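The white table and the cubes

October 2019
by Felicja Kurek
Last updated: Thursday, 9:15 pm

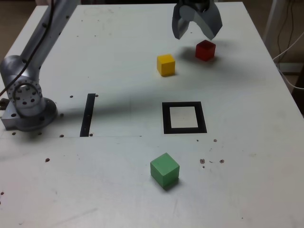
How do you get scuffs off a matte white tabletop? Start with warm water, a drop of dish soap and a soft cloth, let it sit on the mark for a minute, and only then try a melamine sponge with hardly any pressure, on a corner first.

I wrote that answer down for myself because I looked it up three times this week and each time I had forgotten it by the time I found the sponge. I also looked up whether baking soda is all right on matte (some people swear by it, some people say it leaves shiny patches, so I am leaving it alone).

Anyway! Today was table day. I've been putting it off since September, when Felicja Urbańczyk and I moved our things into the back half of the workroom and agreed the white table was mine to look after. Yes, two Felicjas. People shout the name through the door and we both get up. She goes by Ula when my mother visits, which she hates.

I love that table and it drives me crazy. On a dull morning it looks clean. Then the light shifts and half of it is in shadow and the other half shows every single scuff it ever got. And the specks! Little brown crumbs of something, scattered all over. I brushed them off last Sunday and by Monday there were more. Ula thinks sawdust, I think it's coming off the bottom of somebody's box. I wet my finger and picked one up to look at it and I still couldn't tell you.

Then there are the little drilled holes. Crumbs go down into them and a cloth just slides over the top. I tried a toothpick first and broke it off in one, so then I had a hole with a toothpick in it and had to go find tweezers. What worked best was an old soft paintbrush, dry, going around in circles, and then the hand vacuum right behind it. I did think about filling them. Ula says leave them, somebody drilled them for something, and what if we want them back. I have never once wanted a hole back but fine.

The tube of filler I had in mind is made by Miline and it was sitting in my basket at Bornby for a good ten minutes before I put it back on the shelf and bought cloths. They have a pack of 30 now, the gray ones, which is far too many and I bought it. I've used four. The rest are in the drawer with the tape.

Then the cubes. I keep trying to decide where they live. The red one is my favorite, it's such a deep red and the top catches the light a little. The yellow is more of a mustard, and it shows grubby fingerprints much sooner, at least it does at home where I take them to wash. I do it in the sink with a damp cloth, never soaking, and stand them on a towel overnight turned up on a fresh side. Ula says I treat them like eggs.

She wants a tray for them. I want a small bag with a drawstring, because trays collect dust and then I'd be cleaning a tray too. We looked at one in the Flallis catalog (page 122, I folded the corner) that has a lid and is really quite nice, but it's made for pencils and the cubes would rattle around in there. For now they stay out on the table, and I have to admit the colors do look good on the white. My eye goes straight to them when I come in with my coffee.

Coffee does NOT go on the table, by the way. New rule as of this morning, and I'm the one who broke it, at ten past eleven. No spill, just a ring, and it wiped off with the first pass of the cloth - lucky. I've put my mug on the windowsill and I'm going to try to keep it there.

What I got done today, before I forget: brushed, vacuumed, wiped twice, dried with a fresh cloth. Tried the sponge on the worst scuffs nearest the front. Two of them faded a lot and one didn't budge at all. I think that one is a scratch and I've been rubbing at a scratch for two months. My shoulder hurts.

Ula came in at the end with soup from Rajput (the lentil one, with the lemon) and we ate it standing up in the hallway like proper people who have just cleaned a table. She said it looked the same. Then she bent down and looked along it sideways and said okay, no, the front is better.

Tomorrow I want to ask about felt pads for under the cubes, or if that's silly. Also buy dish soap. Also call my mother back, she rang during the vacuuming and I told her five minutes, and that was at two.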